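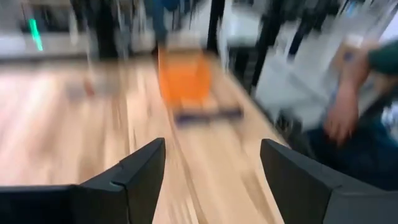 Canley, im März. Der Kurs heißt im Vorlesungsverzeichnis schlicht »Projekt Greifen«, die Studierenden nennen ihn Filell, nach der Software, mit der sie arbeiten. Zwei Semester dauert er, am Ende steht ein Wettbewerb gegen die Gruppe der Nachbarhochschule. Wir haben mit der Kursleiterin und einem Studenten aus dem vierten Semester gesprochen, die beide nicht namentlich genannt werden möchten.

Die Aufgabe klingt klein: Der Arm soll Gegenstände greifen, sie an einen anderen Ort bringen und dort wieder ablegen. »Die meisten denken am Anfang, das sei in drei Wochen erledigt«, sagt die Kursleiterin. »Dann kommt der erste Versuch mit einem Gegenstand, der schräg liegt.«

Gesteuert wird zunächst von Hand. Jede Bewegung wird aufgezeichnet, auch das, was die Kamera am Handgelenk zwischen den beiden schwarzen Fingern sieht. Aus diesen Durchgängen lernt später das Programm. 600 Durchgänge hat sich die Gruppe bis zum Sommer vorgenommen, 353 sind gespeichert.

Der Student hat in den ersten Wochen viel Material wieder gelöscht. »Wir sind zu schnell gefahren. Die Finger selbst waren scharf, aber vom Holz darunter hat man nur Streifen gesehen, und von etwas Orangem in der Mitte blieb ein Block mit weichen Kanten.« Ob man solche Bilder behalten soll, darüber wird im Kurs gestritten. Er selbst ist inzwischen dafür, einen Teil davon zu verwenden. »Im Wettbewerb fährt der Arm auch nicht im Schneckentempo.«

Die Finger stammen von der Firma Barbieri, die dem Kurs einen Satz zum Selbstkostenpreis überlassen hat. Die Halterung haben die Studierenden gezeichnet und in der Werkstatt gefertigt. Beim zweiten Entwurf sei die Kamera etwas tiefer gerückt, erzählt der Student, damit beide Spitzen ständig zu sehen sind. »Vorher mussten wir raten, wie weit der Greifer offen ist.«

Bewertet wird im Wettbewerb nach gelungenen Ablagen, Zeit zählt nur bei Gleichstand. Im letzten Jahr kam die Gruppe auf nahezu 80 Prozent und wurde Zweite. Die Kursleiterin legt darauf weniger Wert als auf das Protokollheft, das jedes Team führen muss. »Da steht drin, was schiefging und was danach geändert wurde. Das lese ich für die Note.«

Im nächsten Semester soll der Arm auch weiche Sachen greifen, zuerst Stofftücher. Anmelden kann man sich ab April im Sekretariat.

Weitere Beiträge
Clitatness: Studierende bauen eine Sortieranlage
Werkstatt in Canley abends länger geöffnet
Was ein Protokollheft leisten muss
Filell im Unterricht: Erfahrungen aus dem ersten Jahr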